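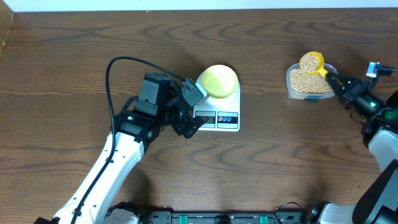 第四节 双臂称量工位的搭建与调试

适用于 Wavness 双臂套件,第 2 版说明
整理:Ainhoa Marín
校对:Lawal Jibrin

第三节做完之后,两条机械臂已经能各自回零、各自走点了。从这一节开始,它们要一起干活啦!任务听起来很家常:右臂用勺子从透明盒里舀颗粒,左臂守在厨房秤旁边扶住碗,目标是往碗里倒够 24 克。我们工坊里做过的所有练习中,这一个最让人上瘾,第一次看到数字往上跳的时候,我真的在原地蹦了一下。

4.1 需要准备的东西

已完成第三节标定的左右两臂,夹爪装好
厨房电子秤一台,能显示到 1 克即可,按键位置不限
轻的小碗一只,碗壁最好有一点弧度
透明塑料盒一只,口要比勺子宽出不少
短柄勺一把,颜色越鲜艳越好(我们用亮黄色,视觉程序找它特别快)
米色小颗粒,装到接近盒口
扎带和线夹若干
美纹纸胶带,用来在桌面上做记号

关于颗粒:大小均匀、圆一点的最好用。大米也试过,会卡在夹爪的连杆缝里,清理起来要拆两颗螺丝,不推荐。

4.2 摆放

1. 先断电。两条臂都用手推到桌子外侧,给中间留出空地。

2. 把秤放在桌子中间偏左的位置,显示窗和按键朝向操作者。碗放在秤盘上,尽量居中。

3. 颗粒盒放在秤的右侧,两者之间留一段空桌面。勺子从盒子上方移到碗上方时要经过这里,别放工具,也别放手机(Ignacio 的手机壳上至今还有一道印子)。

4. 用美纹纸在秤和盒子的四角贴上记号。以后每次开机先对一遍记号,比重新标定快多了。

5. 手动把左臂夹爪拉到碗的左侧,右臂夹爪拉到盒子上方,确认两边都够得着,而且手腕没有拧到极限。如果左臂要完全伸直才能碰到碗,就把秤往近处挪一点。

注意:木纹明显的桌面会让视觉程序偶尔把深色纹路认成线缆。遇到这种情况,在 Irnow 控制界面里把“边缘灵敏度”调低一格就好,不用铺桌布。桌布会跟着秤一起滑,更麻烦。

4.3 走线

6. 左臂的粗线沿着白色连杆往上走,用线夹固定,一个靠近下端,一个靠近上端。

7. 过了手腕以后不要再拉紧,让线绕出一个宽松的大弯,再接到夹爪那一头。慢慢把手腕从一端转到另一端,看这个弯会不会被拉直。会的话,从下面再放一点线上来。

8. 右臂同样处理。手腕下方的细线容易垂下来,检查它在最低位置时会不会蹭到颗粒盒的边。

小心:线弯留得太大也不行,会扫到碗。我们第一次试车就是这么把一整碗颗粒扫到地上的,到一月份还能在柜子底下找到几颗。

4.4 教右臂握勺

9. 上电,等两臂自检结束。手离开工作区,把速度限制设为 33%。调试阶段请不要超过这个数!

10. 在界面里选“右臂”→“手动示教”。把勺柄送到夹爪两指之间,柄朝右下方,勺头朝左上方。

11. 点“缓慢闭合”。夹住以后用手指轻轻拨一下勺头,勺子不应该转动。会转就松开,让夹爪往柄的中段再咬深一点。

12. 录三个点位:盒内舀取点、盒口上方抬起点、碗上方倾倒点。抬起点要高过盒沿,满勺的时候也不能碰到。

提示:舀取点宁浅勿深。浅一点顶多舀得少,多跑一趟;太深的话勺头会顶到盒底,右臂会报过载并停下,还得从第 9 步重新来。

4.5 左臂扶碗

13. 切换到“左臂”。让夹爪从碗的左侧慢慢靠近,刚刚碰到碗壁就停,不要往下压。

14. 看一眼秤的读数。靠上去之后读数跳动超过 2 克,说明夹爪在给碗加力,往左退一点再试。

15. 确认下方那根手指没有碰到秤身。它从秤的左下角上方伸过去时会挡住一部分显示窗,需要看读数时,先让左臂执行“退让”,看完再回来。

16. 左臂就位并稳定后,按秤上的去皮键,读数归零。每次左臂移动过位置,都要重新去皮。

4.6 第一次联动

17. 勺子留空,运行一遍完整流程。眼睛盯住两个地方:左臂的线弯,还有右臂经过两者之间空地时的高度。

18. 空跑没有问题,再装颗粒正式跑。倾倒动作分两段,先倾一半,停一下,再倾到底。停的这一下特别有用,颗粒不会一下子全冲出去弹到碗外面。

19. 每倒完一勺,左臂退让,读一次数。差得不多时改用“抖勺”模式,右臂会一点一点往碗里抖。这个模式是 Macarena 写的,看起来像厨师在撒盐,太可爱了!

20. 达到目标以后,右臂先回到盒子上方再松勺,左臂最后退开。

警告:联动过程中不要伸手去捡掉在桌上的颗粒。先按急停,等两臂都停稳,再清理。

4.7 常见情况

勺子抬起时颗粒往下掉:抬起速度太快,或者勺口没有放平。先改角度,再改速度。

右臂找不到勺子:检查灯光。勺面反光太强时,识别框会偏到一边,换个方向打光就能解决。

读数一直慢慢漂:等秤预热一会儿。还漂的话,看看是不是左臂在轻轻推碗,回到第 14 步。

两臂同时停住,没有报错:多半是安全距离触发。在界面里查看两臂夹爪的最小间距设置,我们用的是 200 毫米,桌子小的工坊可以把秤和盒子再拉开一点来配合。

跑通以后,请把三个点位的数值导出,存成单独的文件,第五节会直接用到。Wesness 工坊的朋友如果用的是旧款夹爪,闭合行程不一样,第 11 步请参照附录里的对照表。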